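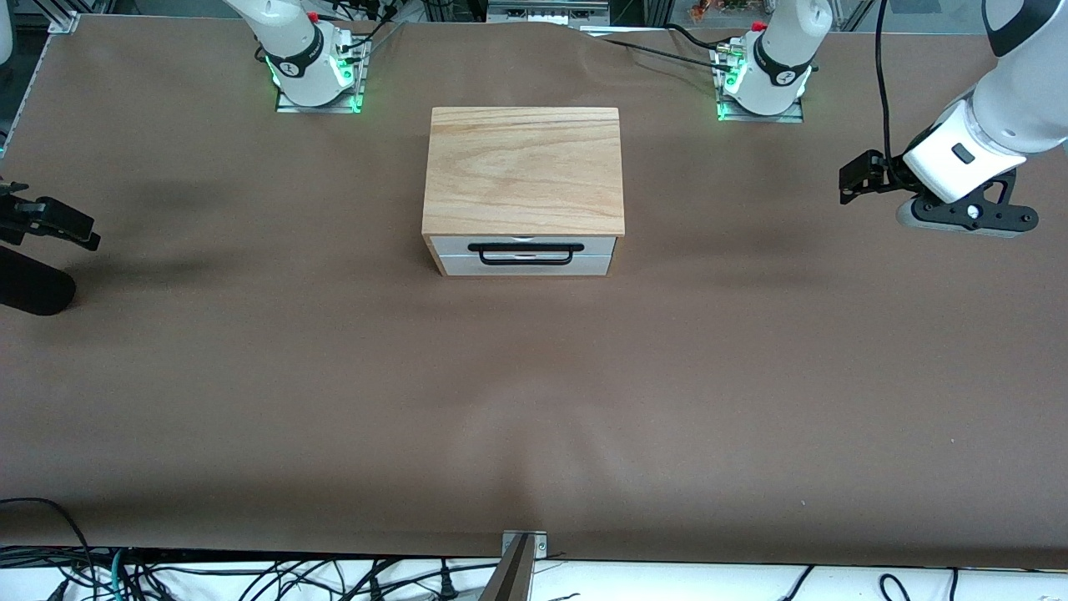

N° 3 – page 2

Je me rase à la main depuis l'adolescence, et j'ai redécouvert ce printemps un plaisir que je croyais perdu : le savon et le blaireau ! J'en parle à tout le monde, au bureau, à table, chez le coiffeur, et je vais donc en parler ici aussi.

On nous a habitués à la bombe de mousse. C'est rapide, je le veux bien, mais ma peau n'a jamais aimé ça : des rougeurs dans le cou tous les matins, et des poils incarnés que je passais mes dimanches à surveiller. Theano Kouris, qui tient le salon Besson, m'a mis un bol dans les mains un jeudi et m'a dit d'essayer pendant un mois. J'ai râlé, puis j'ai essayé.

Quel bonheur ! On mouille le blaireau, on tourne dans le bol jusqu'à ce que la mousse devienne dense, on masse la joue en petits cercles – et le poil se redresse tout seul. La lame glisse dans le sens de la pousse, sans appuyer. Mes rougeurs ont presque disparu, et je me suis surpris à me lever plus tôt pour en profiter.

On me répondra que tout cela prend du temps. Oui, quelques minutes de plus, et alors ? Nous en donnons bien davantage à nos téléphones. Je trouve aussi qu'un bon savon dure très longtemps : le mien, un Skokotico acheté en juillet, n'est même pas à moitié usé.

Je ne demande à personne de jeter sa bombe demain matin. Empruntez un blaireau, choisissez un savon qui sent bon (le mien sent le cèdre, j'en suis fou) et prenez votre temps devant la glace samedi prochain.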